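Small parts rolling off the bench – what mat do you use?
Hastora Workshop Forum > Benches and Storage

flumthorpe_dan
2018-08-25
I put a big brown mat on the white table and left a border of bare table showing at the sides and along the near edge.
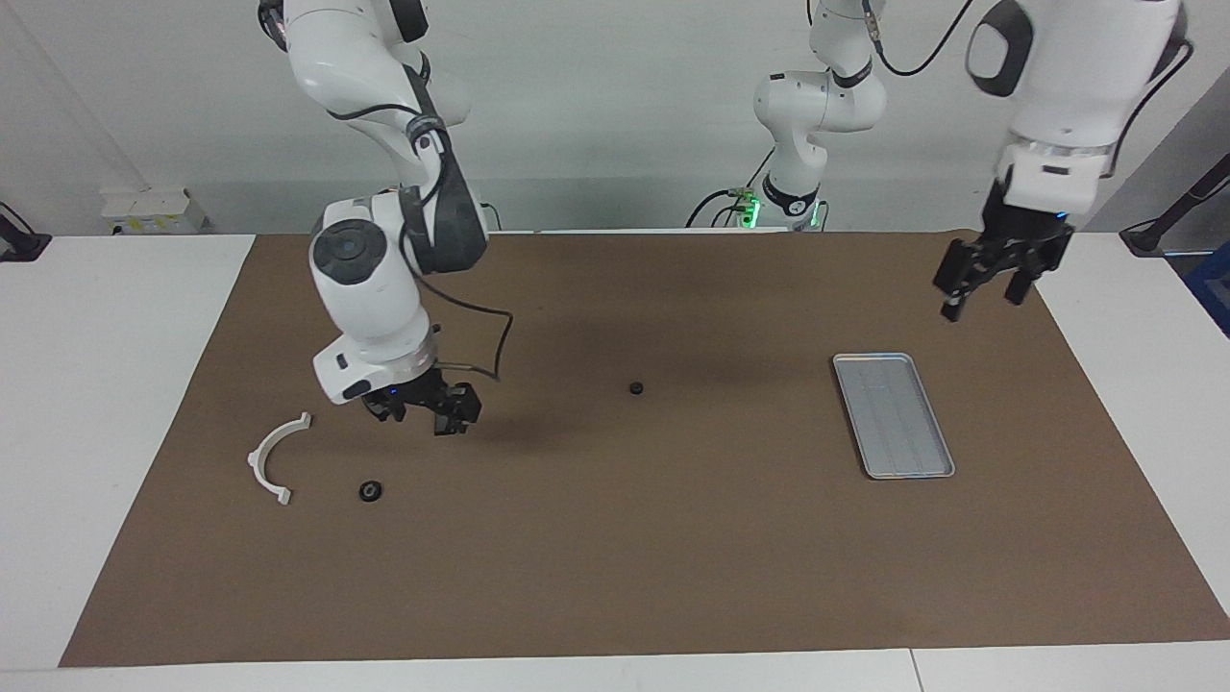 My question is whether to go with something thicker. I do a lot of plastic brackets with little black rings and grommets, and I lose a ring every week. The floor is gray concrete and they vanish on it.

joltdale50
Thicker won't help. Get a tray with a lip. I sort 500 washers at a time in one and haven't dropped any since December.

BNT
I disagree with the tray. You end up reaching over the lip all day and your wrists feel it. A mat is fine if you keep the small stuff toward the middle – the edges are where you lose it.

joltdale50
My wrists are OK. Depends how high your table is.

panhead1222
What color are your parts? I do black rubber and had to switch to a light mat. Dark brown was no good to me under a desk lamp.

flumthorpe_dan
Brackets are white, rings are black. The white ones I never lose. Might try a lighter mat before I spend money on trays.

BNT
Try a piece of felt first. Cheap, and rings don't roll on it.
– Bernadette Nguyen-Tran

joltdale50
Felt sheds. You'll be picking fuzz out of the grommets.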